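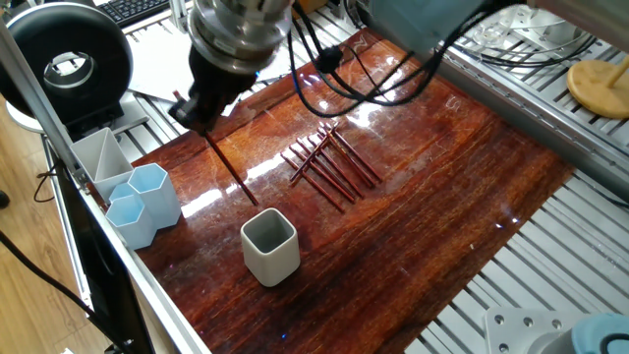

January 2025

Walk survey notes, Otley Hill, sheets 2 and 3.

Finished the east side of the hill between the reservoir steps and the old streetcar cut. Sheet 1 was already inked, so I started at the corner of Ketar Street and worked uphill. Cold, clear, good light on the fronts until the sun went behind the ridge.

Ketar Street is mostly brick row houses, three stories over a raised basement. The stoops survive on the north side. On the south side they were taken off and the entrances dropped to the basement level, and the patched brick shows where the old doors were. I had marked two of these as original on the draft map. Corrected in red on the working copy, still to be fixed in the file.

The Lazaridis Building at the top of the street is listed in our notes as a warehouse. The cornerstone says stable. It has a wide arched opening on the alley side, now bricked to a normal door, and a hoist beam above it. Changed the entry to "stable, later storage" and left the date blank. The insurance maps should settle it.

Neighborhood boundary: still a mess. The 1920s ward map runs the line down the middle of the streetcar cut. The real estate people carry it two blocks farther west, to take in the new apartment houses. Residents I spoke to on the steps said Otley Hill stops at the bakery. I am drawing the ward line solid and the other one dashed, with no shading between them. If someone wants a single answer for the printed guide we can argue about it then.

Base map problem. Sheet 3 does not meet sheet 2 along the reservoir edge. The streets are off by most of a sidewalk width at the north end and fine at the south end, so it is a rotation and sliding the sheet won't cure it. Sheet 2 was scanned at 800 and sheet 3 at a lower setting, but scaling alone didn't close the gap. Going to re-register sheet 3 using the reservoir gatehouse and the church corner, both of which are on the old survey and haven't moved.

Contours: the 100 foot line crosses Ketar Street below the stable on our map and above it on the old one. The street was regraded when the cut was filled, so both may be right for their own year. Use ours, put a note in the margin.

Shop signs. Puko, the shoe repair on the corner, has a painted wall sign on the side that I missed last time. Older lettering under it, only readable as far as "& SONS, HATS". Added to the sign list. Need a better look from the lot behind, which was locked.

To do:
Re-register sheet 3, then check the church corner again.
Insurance maps for the stable.
Ask for access to the lot behind Puko.
Stoop count on Ketar, south side, goes in the table as altered.
West side of the hill waits until March, when the scaffolding on the school is supposed to be down.

Pencil sheets are in the flat drawer, second from the top. Please don't fold sheet 2.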